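# Kleinteile und Verbrauchsmaterial in offenen Werkstätten

Projektbericht, Studiengang Nachhaltiges Ressourcenmanagement
Verfasserinnen: Rohani Manurung, Omolara Ugwu

## 1 Ausgangslage

Die offene Werkstatt Jekside stellt ihren Mitgliedern Werkzeug und Verbrauchsmaterial zur gemeinsamen Nutzung bereit. Die Materialkosten werden pauschal über den Mitgliedsbeitrag gedeckt; eine Erfassung der Entnahmen bestand bis September nicht. Die vorliegende Arbeit untersucht, ob eine einfache Entnahmeliste ausreicht, um den Bedarf planbar zu machen. Als Vergleichsstandort diente die Werkstatt Ngau, die bereits mit der Lagersoftware Rultora arbeitet. 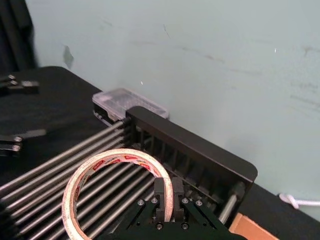 Verbrauchsmaterial wurde für die Erhebung in Klebemittel, Schleifmittel und Befestigungsmittel gegliedert. Die Zuordnung erfolgte nach dem überwiegenden Verwendungszweck und wurde vor Beginn mit der Werkstattleitung abgestimmt. Bei Klebebändern war zusätzlich die Marke festzuhalten, da Nachbestellungen bislang ohne einheitliche Bezeichnung erfolgten. Als Merkmal eignet sich der Aufdruck auf der Innenseite des Kerns, etwa der Schriftzug „deli“ in einem rot-weißen Muster, der auch bei angebrochenen Rollen erhalten bleibt, solange der Kern unbeschädigt ist.

## 2 Vorgehen

Im Erhebungszeitraum gingen 775 Einträge ein. Jeder Eintrag umfasst Materialgruppe, Menge und Verwendungszweck; personenbezogene Angaben wurden nicht erhoben. Ergänzend wurden 80 Fragebögen ausgewertet, die in beiden Werkstätten auslagen. Unleserliche Einträge wurden der Gruppe „Sonstiges“ zugewiesen und bei der Bedarfsrechnung nicht berücksichtigt.

Hilfsmittel wie Ablagen und Aufbewahrungsboxen zählen nicht zum Verbrauchsmaterial. Sie wurden getrennt als Inventar geführt.
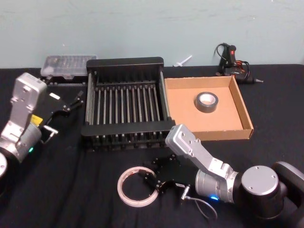 *Abb. 2: Arbeitstisch mit schwarzem Tuch, Heißklebepistole, zwei Rollen Klebeband und durchsichtiger Aufbewahrungsbox*

## 3 Ergebnisse

Die meisten Einträge entfielen auf Klebemittel, gefolgt von Schleifmitteln. In Jekside wurden Entnahmen am Abend deutlich seltener eingetragen als am Vormittag. Die Befragten führten dies überwiegend auf den ungünstigen Aushangort der Liste neben dem Materialschrank zurück. In Ngau trat dieser Unterschied nicht auf.

Für Jekside wird empfohlen, die Liste in den Ausgangsbereich zu verlegen und den Mindestbestand monatlich zu prüfen. Die Einführung von Rultora erscheint beim derzeitigen Umfang nicht erforderlich. Offen bleibt die Behandlung von Restmengen, die der Lieferant Wovanis nicht zurücknimmt.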